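How I Sort a Catch-All Bin (and Keep It Sorted)

2/13/21

I had a bin problem. You probably have one too, if you clicked on this! Mine was a big rectangular one that lived under the workbench, and for most of the winter everything without a home went straight into it. Extension cords, tape, half a bag of picture hooks, the manual for a lamp we gave away. By February I couldn't find the good scissors without tipping the whole thing over, so I cleared an afternoon and did it right.

What you need

One old bed sheet, a marker, masking tape, a trash bag, and a few smaller boxes. I used shoeboxes for most of it plus two Budeo drawer trays I already had. Please don't buy anything yet. I bought a set of Flemus dividers last year before measuring, and they were too wide by the width of my thumb. They're still in the closet, waiting for a bigger drawer to come along.

Step 1: Get everything out

Spread the sheet on the floor and empty the bin onto it. All of it, even the grit in the corners. If you try to sort with things still inside, you end up moving the same ball of string back and forth and going down the side to see what's under it (I did this for years). Wipe the bin with a damp cloth and leave it to dry while you work.

Step 2: Make big piles first

Go fast. Cords in one pile, tape and glue in another, hardware in a third, paper in a fourth. Don't stop to test a battery or read a receipt. I set a timer for 10 minutes and did the first pass in one go, and it was much less awful than I'd expected.

Step 3: Deal with the cords

Cords are what turn a bin into a nest, so they get their own step. Lay each one out straight, fold it in loose loops as long as your hand, and put a wrap of masking tape around the middle. 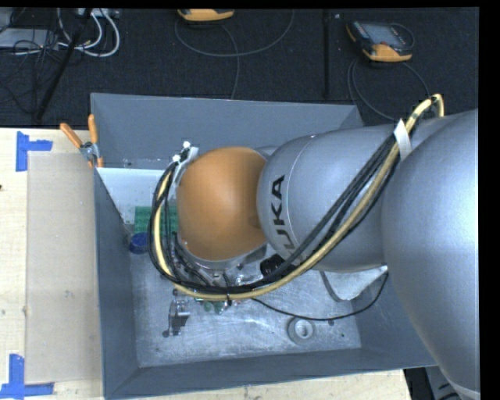 Write what it belongs to on the tape before you pick up the next one. My friend Felista Langat uses bread bag clips for this, which look cuter, but mine kept popping off. Don't wind anything tight around your elbow either. I ruined a perfectly nice Asteck charger that way.

If you can't name what a cord is for, put it in an envelope with the month on it. Mine says February. Whatever is still in there next year goes to the recycling drop-off.

Step 4: Small stuff goes in small boxes

Screws, hooks, fuses, the little hex keys. I gave up on sorting screws by length after I'd gotten through 73 of them, and now they all share a Le Roux cookie tin, which works fine. Label the end of the box, not the lid, or you'll be lifting every one out to read it.

Step 5: Load it back up

Heavy boxes on the bottom, cords standing on end along one side, and the things you grab every week on top. For me that's tape, scissors, and the flashlight. I ended up with seven boxes in the bin and room left over. Leave that space alone! It's where next month's junk will land, and you can sort a handful of stuff while the coffee brews.

I taped a list of what's inside to the front, and so far I've crossed out one thing and added two.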